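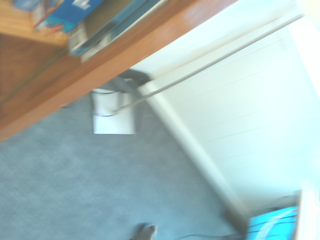 Toltari Steady

I wrote Toltari Steady for people who put the camera on the wrist and then find out how much a wrist moves. It's a small perception add-on that sits between your camera driver and your planner, and its whole job is deciding which images your planner should trust. Fast swing, big tilt, the edge of a desk smeared into a stripe: Steady gives each one a blur score, works out which way the smear runs, and passes that along with the timestamp so the rest of your code can do something sensible with it.

I started it in a spare room in Tramolville (carpet, desk, cables on the floor, you know the kind) when my planner kept treating doubled edges as two separate objects. I'd tuned the detector for weeks. The detector was fine! It was being fed junk every time the arm turned quickly, and I had no number anywhere that told me so.

What you get

The scorer, which runs on a plain CPU and looks at a 512 pixel square by default. You can go bigger, but on my setup the scores hardly changed and the fan got louder.

Tilt tracking over the full 360 degrees, taken from the joint angles if you have them and from long straight lines in the view if you don't. Desk edges and baseboards are great for this. Carpet is useless.

A hold mode. When the score drops under your limit, the planner keeps its last good map for up to 100 milliseconds and then asks the arm to slow down. I leave this on all the time now.

A highlight mask for washed-out walls and white cabinets, so blown-out patches don't count as sharp or soft. They're just skipped.

Plugs into

Tyagi and Jullau, both through the same config file. Jullau users need to switch off its own image filter first or the two will fight, and the symptom is an arm that creeps along like it's bored. If you use something else, there's a bare socket output and a short page of notes on it.

What it won't do

It doesn't sharpen anything. I tried that in an early build and the planner got more confident and more wrong, so out it went. Thin stuff is still hard too: rods and cables seen mid-swing will often score badly even when the rest looks okay, and I'd slow down near them anyway.

License

One license covers 2 arms. Updates are included, and the next one (April) adds per-region scores. Settings files from older builds will load as they are.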